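## 4. Uploading a single or album to Perenside

Do this at least 20 days before release. Less than that and the shops may not have it up on the day.

1. Log in, go to **Releases**, press **New**.
2. Pick single, EP or album. Can't be changed later - you'd have to delete and start over.
3. Artist name. Exactly as on your last release, capitals and all. Greltavum and GRELTAVUM end up as 2 seperate artist pages.
4. Drag the tracks in. WAV only, no MP3s.
5. Put them in running order. Check it again after saving, it sometimes jumps back to alphabetical.
6. Songwriters - full legal names, one per box. "Carys Skyrme", not "Carys". Same for producers.

**Note:** cover songs need the box ticked on the track itself. Ticking it on the release page does nothing.

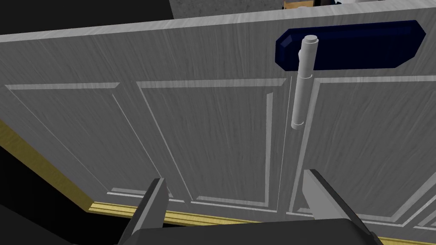
7. Artwork. Square, no web addresses, no prices, no "out in August" across the front. Gets rejected every time.
8. Set the release date, then the pre-order date if you want one.
9. Press **Check**. Red lines must be fixed, yellow ones are up to you.
10. Press **Send**.

**Caution:** after Send the audio is locked. Swapping a master means pulling the whole release, and you lose your pre-saves. Listen right through first, gaps between tracks included.

### If it comes back

- *Error 467* - track title has "feat." in it. Take it out, use the guest box.
- *Name mismatch* - songwriter spelling differs from the Cerier account. Fix it there first, then press Check agian.
- Stuck on "In review" for over a week - email Kerttu Pelkonen on the label desk with the release number (top right, under the title).

Splits and payments are in section 5. Don't set splits until the release shows as **Live**.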